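Sestirness Home Bar Forum > Technique > Ice and water

Thread: Clear cubes, pink bowl, lemon drinks -- how much melt is acceptable?

trasum_tall
Mar 31, 2018
Setting up a drinks station for long lemon and lime serves. Cubes go in a single-walled bowl on the table, glasses and cups on a tray behind it. Room is at 25 degrees. My concern is meltwater collecting at the bottom of the bowl and ending up in the drink. I would prefer to avoid an insulated bucket, as it takes up too much table. Layout as it stands:

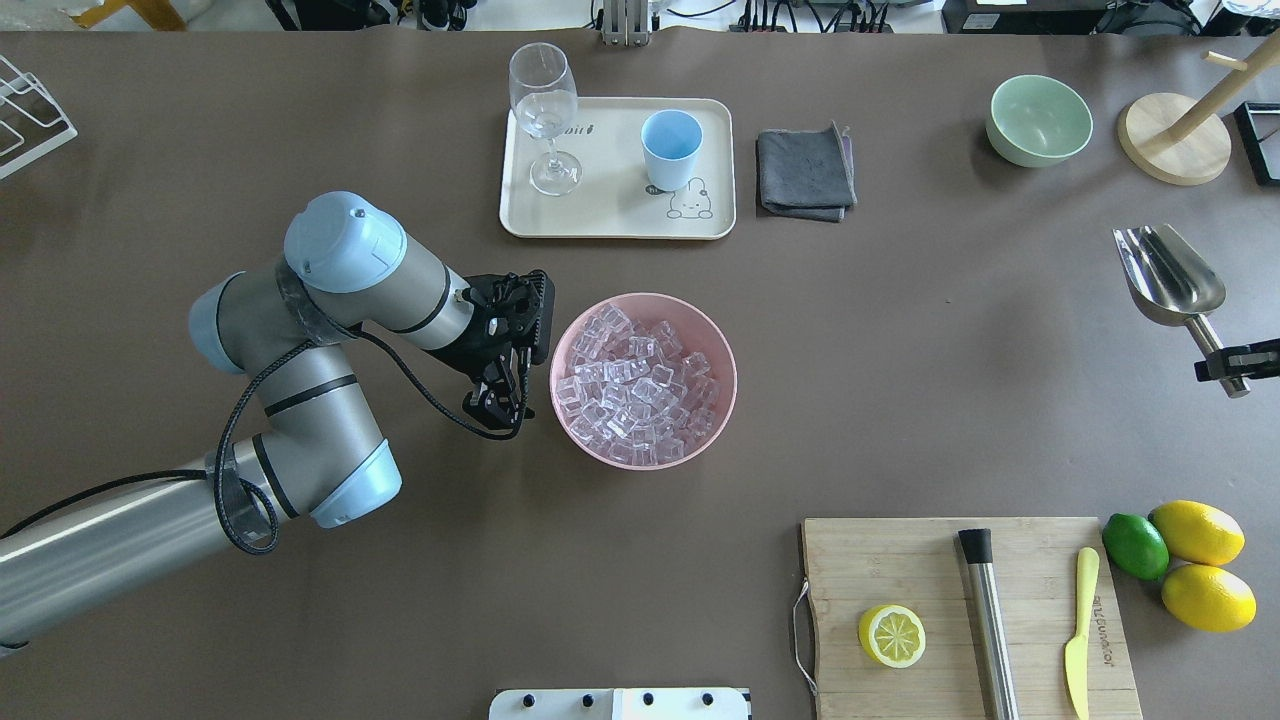
Reply 1
Hundutar
Bowl position is fine. Close to the tray means less dripping. The bowl itself is the weak point. I weighed mine in April last year: 391 g of cubes in, 266 g still solid when I stopped serving. Put a perforated disc in the base and the water stays away from the ice.

Reply 2
rocha_still
Disagree on the disc. It costs you volume, and a bowl that size has little to spare. Use large clear cubes, heap them, and refill more often. A heap keeps less surface against the wall than a flat layer does.

Reply 3
Hundutar
A heap also has more surface open to the air. You have moved the problem, that is all.

Reply 4
rocha_still
Air is a poor conductor. A thin wall on a warm table is worse. Fold a tea towel under the bowl and measure again.

Reply 5
Wagner Sampaio
Both of you are ignoring the tool. A solid scoop carries water over with the ice, a slotted one does not. I keep the scoop on the same side as the fruit, so the ice bowl stays clear on the tray side. Board, half lemon and knife together, whole fruit to the left:

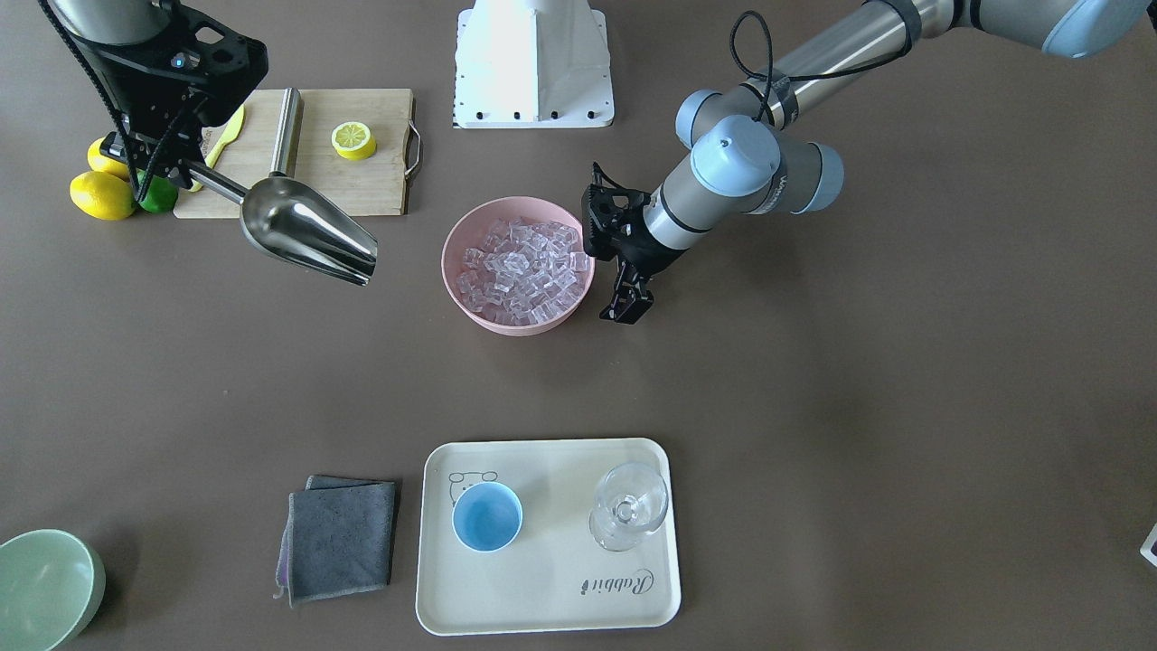 Reply 6
trasum_tall
Useful. Would you cut the lime in advance as well?

Reply 7
Wagner Sampaio
No. Cut it to order. Lemon halves will stand for a short while face up, but lime dries at the cut face sooner.

Reply 8
Hundutar
Face down on the board, surely. Less exposed flesh.

Reply 9
Wagner Sampaio
Face down it sits in its own juice. Matter of preference.

Reply 10
trasum_tall
Will try the towel first, then the disc -- three rounds of each, same weight of ice. Figures to follow.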